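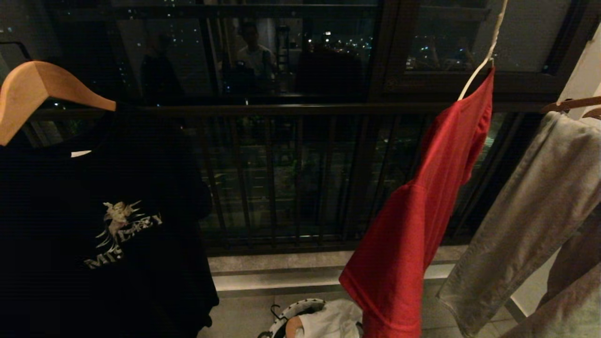
Lueurs au-dessus de l'étang de Drudside : vos avis ?

Forum > Observations > Cas non classés

nele_hollmann
Bonjour à tous. Je reprends le dossier des trois lueurs orange vues en août depuis la digue de Drudside. Le témoin, un pêcheur, parle de 3 points alignés, sans bruit, qui montent lentement vers l'est puis s'éteignent l'un après l'autre. Durée estimée : quatre minutes. Le cas est catalogué « inexpliqué » sous le numéro 966 dans la liste Skoltis et j'aimerais savoir pourquoi.

a.khurana
Lanternes thaïlandaises. Le camping organisait une fête ce soir-là, et la couleur, la montée et l'extinction successive collent.

Boselico
Pas d'accord. Le vent soufflait de l'est selon le relevé de la station. Des lanternes seraient parties dans l'autre sens.

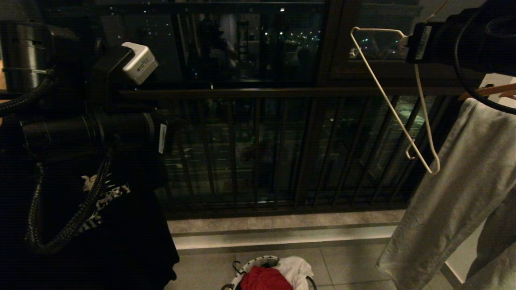

Et le témoin connaît bien l'endroit, il y pêche depuis vingt ans. Je ne le vois pas se tromper de direction.

a.khurana
La station est à l'intérieur des terres et mesure à dix mètres du sol. À 200 mètres d'altitude le vent peut être tout autre. Connaître un étang n'aide pas à juger une trajectoire de nuit.

milagros_e
J'ai relu la déposition. Le mot « est » n'y figure pas. Il dit « vers le clocher ». C'est la fiche Skoltis qui a traduit par est, or depuis la digue le clocher est plutôt au sud-ouest.

nele_hollmann
Merci Milagros, je n'avais que la fiche. Ça change pas mal de choses.

Boselico
D'accord pour le clocher, mais de quel bout de la digue ? Elle fait 399 mètres de long. Tant qu'on n'a pas la position exacte, je laisse le cas ouvert. 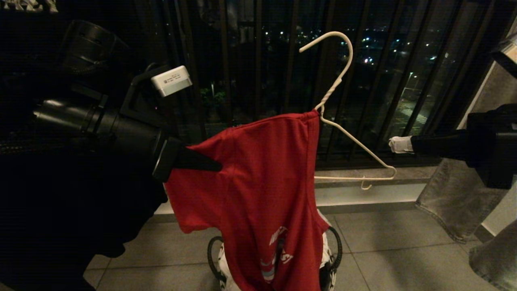 svenja_h
Où peut-on consulter la déposition complète ?

milagros_e
Dans le fonds Mühlbauer, sur demande écrite. Indiquez le numéro du cas, ils envoient une copie par courrier.

nele_hollmann
Je leur écris pour demander le croquis du témoin, s'il existe. Je posterai la réponse dans ce fil.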